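Wanness - best record?

dustbowl_tim
Karlijn Koster sings on all 2 of the live discs but only half of Nodota. I still say Nodota is the one to start with. Side one has no weak songs.

pedalsteel45
Disagree. Nodota sounds flat to me. Mushi has better playing, and Sadao Morikawa wrote most of it.

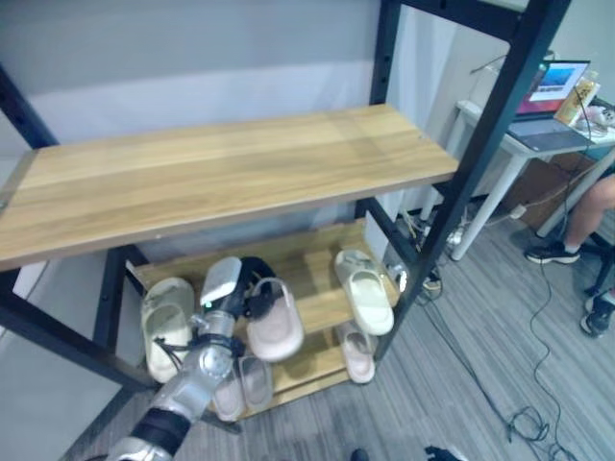 He also produced it, so the guitars are up front where they should be. My copy is the Nostex pressing, number 416 of 889.

dustbowl_tim
Morikawa wrote four songs on Mushi. The rest are Koster's. Check the sleeve.

pedalsteel45
Checked. It's five, counting the one they wrote together. Still the better record.

hollis_r
Does the Nostex pressing have the long version of the last track? Mine fades early.

pedalsteel45
Yes, the long one. The September reissue has the fade.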